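Slide 4. Why we gave up on the joystick

Start with the Kandpal rig. 20 minutes per folded shirt, one operator in tears (me). Pause for laugh. If no laugh, move on fast.

Remote control is fine for pushing a block. Cloth has opinions. Jordan's trials at Jenditz got 60 usable demos out of 300, and he was being generous with "usable."

So we put the gripper in people's hands and sent them home to do laundry. Yellow fingers, a T-shirt with teal sleeves, somebody's actual bed. The bedcover is busier than any test pattern Graham ever printed for us – let them look at it for a second.

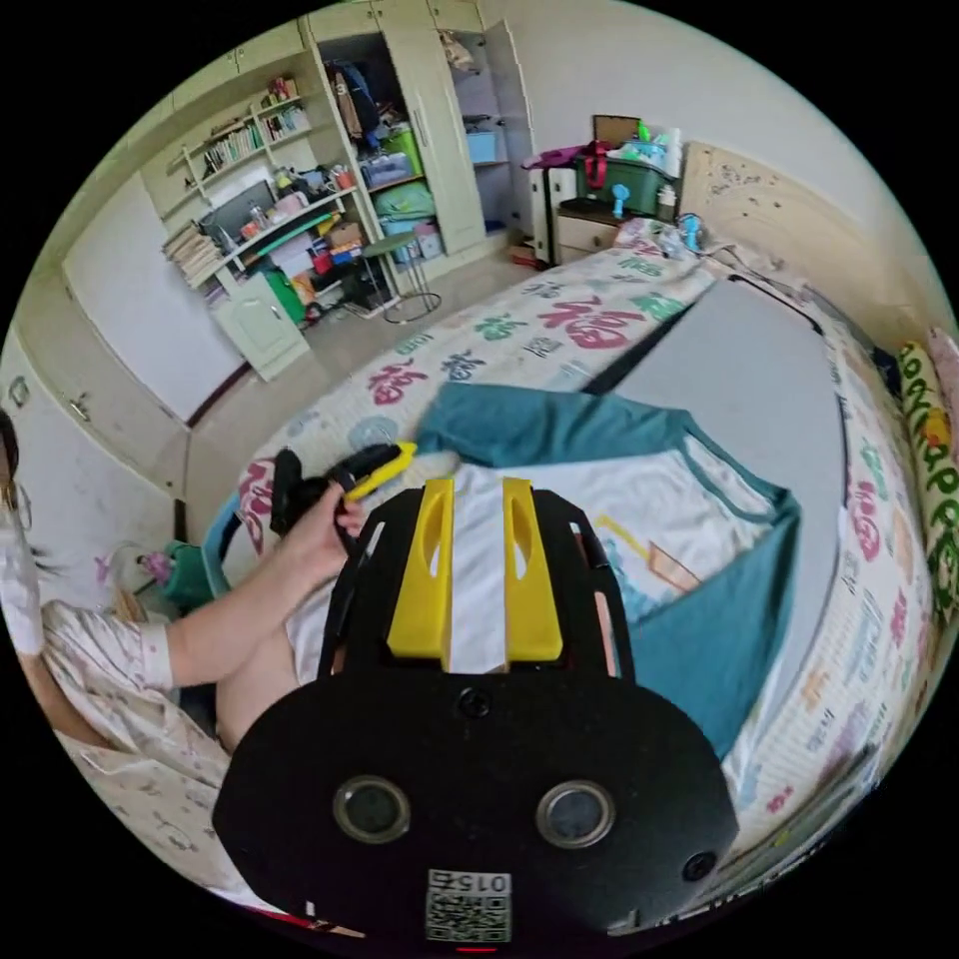

Slide 5. What the robot gets out of it

Hand motion, finger opening, the view from the wrist. It does not get the sigh. Mwajuma wants to log the sigh.

700 demos by the end of January, all shirts. Say plainly that socks are still a disaster.

Someone will ask about force sensing. We have none. Point at Beverley.

Slide 6. Gernilside results

Skip the first chart if we're past 3:30. Go straight to the collar failures – the clip is loud, warn the front row.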